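Clusum Workshop Pages
Home Kitchen Workshop Tools Electrical Archive

Arm and oven: door faults, dropped loads and reaching in
Filed under: Workshop, Automation at home
Updated 2018-05-03

A toaster oven looks like an easy first job for a small gripper arm. The door moves on one axis, the handle is a plain bar, and the rack has one height. The faults that follow came up on a Premis arm running the Trình job scheduler, over two weeks of loading and unloading with the oven unplugged. One of them was a safety fault and is covered first.

The fault
The arm had stopped with the door half down. The screen showed "grip lost" and the motors were holding position. Paraschiva Crăciun reached in to push the door shut. The scheduler had a retry timer of 12 seconds set by default, and when it ran out the arm went back to the start of the door routine. The fingers closed on the handle with her hand still on it. She had a bruised knuckle and no other injury. The stop button was on the far side of the bench, past the arm.

A motor holding position is a powered motor. The message on the screen described the job and said nothing about the drive.

What was changed
Turn automatic retry off. In Trình it sits under Job, then Recovery, and it has to be turned off for each routine separately. Updating the scheduler in August put the default back, so check it after every update.

Put the stop button on the side where people stand. Ours is now mounted 300 mm from the front edge of the work area, at hand height.

Before any hand goes past the oven door, press the stop, then look at the drive light. If the drive light is on, the hand stays out. A paused job does not count as a stop.

Mark the reach. Our arm extends 650 mm from its base with the gripper fitted. The maker's sheet gives 600, measured to the wrist, and the first tape line was laid to that number. Measure to the fingertips.
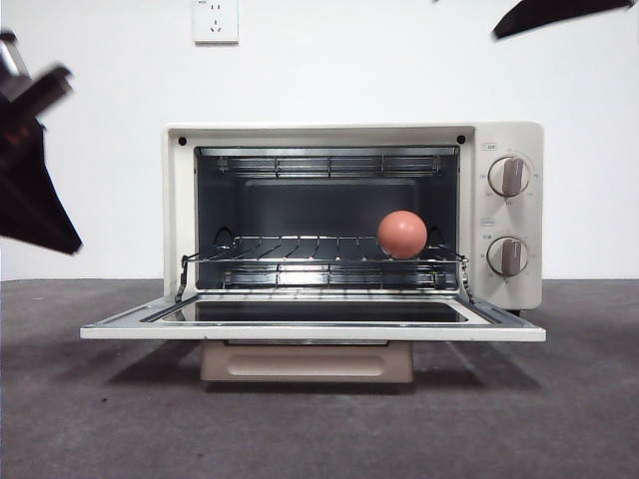
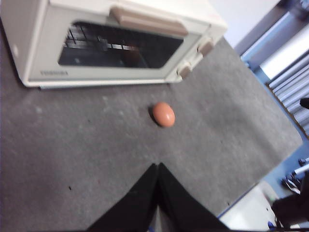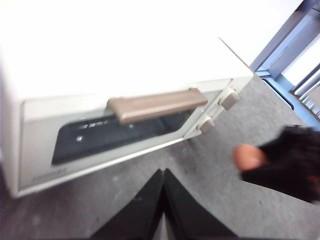 Malou Baldursdóttir
Workshop editor, Clusum

Door faults
Slipping off the handle. Smooth fingers slide on a smooth bar once the door passes the halfway point, where its weight starts to pull away from the grip. Take the bar near the middle of its length, and let the wrist follow the arc of the door. A straight pull loads the hinges and will lift a light oven off its feet.

Door not fully down. If the arm lets go early, some doors spring back a little. The next move then brings the gripper down on the edge of the glass. Add a check of door position before the rack routine and have the job halt if it fails. We cracked one pane before adding it.

Oven creeping. Every opening drags the body forward by a small amount. After a morning of runs the taught positions were wrong and the fingers met the control panel. Fix the oven down, or mark its feet with tape and compare at each restart.

Dropped loads
Teach the routine with something that can be dropped. A ball or a dummy egg will do. Set the grip force from the low end and raise it until the item stays put through a full move, then stop raising it.

Round items settle between the rack wires and change height when they do. Approach from above with the fingers open wide and come down slowly for the last part of the move. If a finger catches a wire, the rack comes with it.

An item that has rolled off target is best left where it is until the arm has been stopped. Most of our unplanned reaching in was for something that had rolled.

Gloves
Do not rely on a knit or fleece glove near the fingers of a gripper. The fabric can catch in the finger joint. Bare fingertips give better feel for setting a knob by hand, and the knobs should be set with the drive off in any case.

Heat
Everything in these notes was done cold. The pads on the Cukusau fingers we use carry no oven rating, and we have not run them near a hot element. Do not plug the oven in for a test while the arm can still reach the cord.

Restart list
Hands and tools out of the taped area
Door closed by hand, drive off
Knobs at zero
Oven feet on their marks
Retry off
First cycle at the lowest speed, one person at the stop button

Corrections to this page can be sent through the contact form.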